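Bangera Athletic Recruiting Group
Minutes, January 6, 2018

Present: Gopinath Venkataraman (chair), Renu Tyagi, Shobha Shenoy. Absent: Sibusiso Van der Merwe. 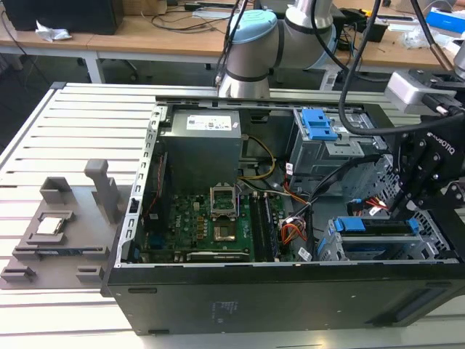
Minutes taken by Sowmya Arumugam

1. Prior minutes
The November minutes were approved as written.

2. Prospect list
Renu reported 13 open offers – two at linebacker, the rest undecided by position. The Vustley list holds 245 names and has duplicates. 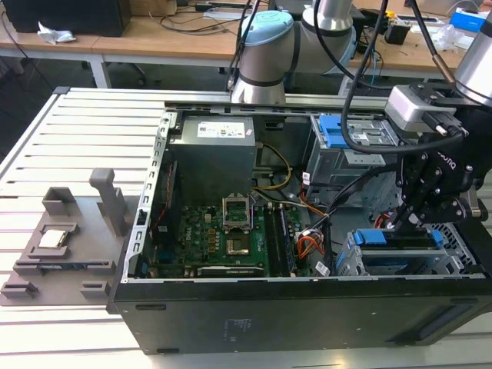 Transfer rules were reviewed next. Shobha will check credit hours for each junior college player before a visit is set. The film desktop remains out of service; it is on its side with the side panel off and the CPU socket open and empty. Game film will be graded on laptops until further notice.

3. Travel
Mileage for the fall came to 3,476. Pekier visits move to the spring budget.

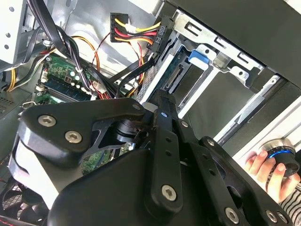
4. Actions
Renu: remove duplicates from the Vustley list.
Shobha: credit hour check.
Gopinath: call Sibusiso about the Pekier dates – no reply so far.

Adjourned.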